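When the left hand stopped listening
September 26, 2021

I'd been told to bring my own mug to Caselix, and within five minutes I understood why. All the cups in the building belong to the robots. Jean Rennie found me a jam jar for my tea and sat me down to talk about December, which she had promised to do and then put off twice (I don't blame her).

Jean looks after the handheld gripper work. People pick up everyday things with a pair of grippers, the movements are recorded, and the recordings are used to teach an arm to do the same job. The arm is called Cukico, and last December it squeezed a cup until it burst.

"It wasn't dramatic," she says. "There was a sort of crunch, and then Ewan said a word I won't repeat, and there was china right across the floor. He had a little cut on his thumb. I've had worse from a tin of tomatoes."

It bothered her all the same! Cukico should have eased off once it had hold of the cup. It carried on closing, and Ewan MacRitchie, who was standing far too near, reached in to save it before he reached for the stop button.

"I knew better," Ewan tells me, wandering over with a biscuit. "I'd written the notice on the wall telling people not to do that."

They blamed the arm first. A week went on the motor and another on the wiring, and both were fine. Then Jean went back through the recordings, all 163 of them from that batch, and played them slowly one after another.

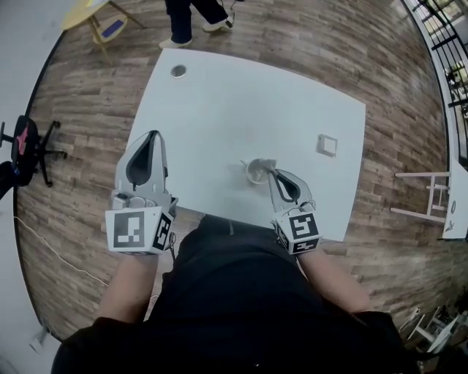

Going for the cup with the right-hand gripper. The patterned cubes are how the system follows each hand.

"The left and right cubes have different patterns, so the system knows which is which," Jean explains. "In 40 of the recordings it had them muddled. Someone had typed the two numbers in the wrong way round after a tidy-up. So the right hand was doing the careful bit, and the computer was writing down that the left hand did it."

I asked whether that would really be enough to break a cup. She pulled a face.

"On its own, maybe not. But the arm had learned that a closed hand and a gentle hand were two separate things. Then you give it a real cup, and the limit on the grip was set too high as well. That one was me. I'd put it up for a heavier job and never put it back."

The limit has since been lowered and can't be changed without a second person signing for it. The cubes get checked at the start of each session, and any recording where the two hands swap over is thrown out. Cukico ran for 30 days on plastic cups from Brislow, the catering shop down the road, before it was allowed near china again.

Ewan has moved the stop button too. It used to be on the far side of the arm, so you had to lean past the thing to hit it. "Daft place for it," he says. "We'd all got used to it, that was the trouble."

I wondered if she'd been tempted to keep quiet. A cut thumb and one cup, who'd have known? Jean says she wrote it up the same evening and sent it to Yousafzai, the firm paying for the work, and they rang her with seven questions. She could answer two.

"I got the rest to them by the end of the month. It was a miserable few weeks, if you want the truth, but I'd sooner have that phone call over a cup."

The mended cup lives on her windowsill now, with a chunk missing from the rim and a pencil in it.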